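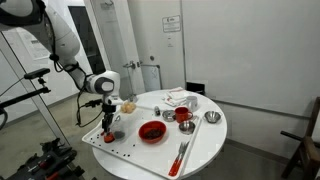
How to clean limescale from a kettle

In Brumau the water is very hard, and after one month the bottom of my kettle is already white. I clean it with citric acid, which you can buy as powder in most supermarkets. Vinegar also works, but the smell stays in the kitchen for a long time.

What you need

Citric acid powder, 40 grams
Cold water
A soft sponge

Step 1
Unplug the kettle and pour out the old water. Fill it with cold water to a little above the white line of scale.

Step 2
Boil the water, switch off the kettle and only then add the powder. Do it slowly – the water can foam up.

Step 3
Wait roughly 8 minutes with the lid open. If the layer is thick, you can leave it longer.

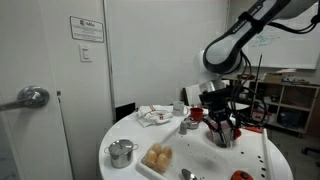
Pour everything into the sink and wipe the inside with the sponge. Do not use steel wool, it scratches the metal. Then boil fresh water one time and throw it away too.

How often

I do it every month, and always before Crăciun, when we make tea for the whole family. If your water is soft, two times in a year is enough.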